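2023-03-31

Last day of the month, so I did the accounts after breakfast. The gas was £108, more than I'd put by for it. I moved some money over from the holiday tin and wrote it down this time.

Rain until eleven. Caught the bus to Edlow to take Mum's coat back and collect the repeat prescription. The chemist only had half of it and wants me in again next week. Jean Swanson was in the queue ahead of me. She has finally sold the house in Porkircombe, for 3,000 under what she asked, and she moves in September if the flat is ready. She didn't seem upset – tired, mostly.

Home by 2. Had soup and the end of the loaf, then got on with the washing and the ironing, which had been sitting since the weekend. Radio on for the play, but I missed the start and never worked out who the brother was.
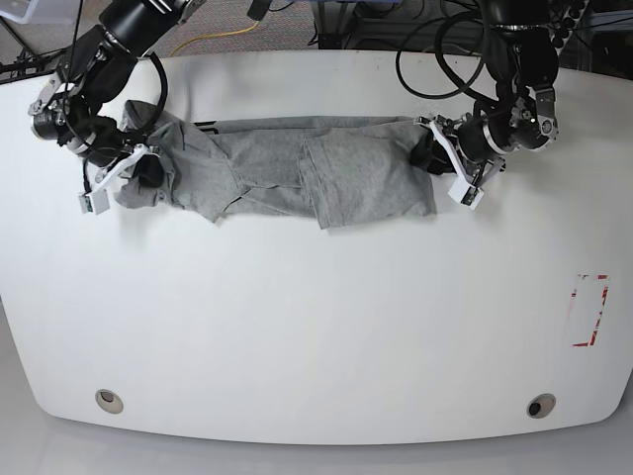 Alasdair Cowie rang at teatime about the allotment. He has ordered seed potatoes for both of us and wants the ground dug before they come. I said I'd do my half if my back lets me. The shed door still needs a hinge. He thinks he has one in his garage, but he thought that last year too.

Wrote to the Jurčos to thank them for the calendar and put in the photos of the garden. No stamps, so it will have to wait.

Read almost 31 pages of the library book before I gave up on it. Bed at ten. Must ring the dentist tomorrow, and bins out.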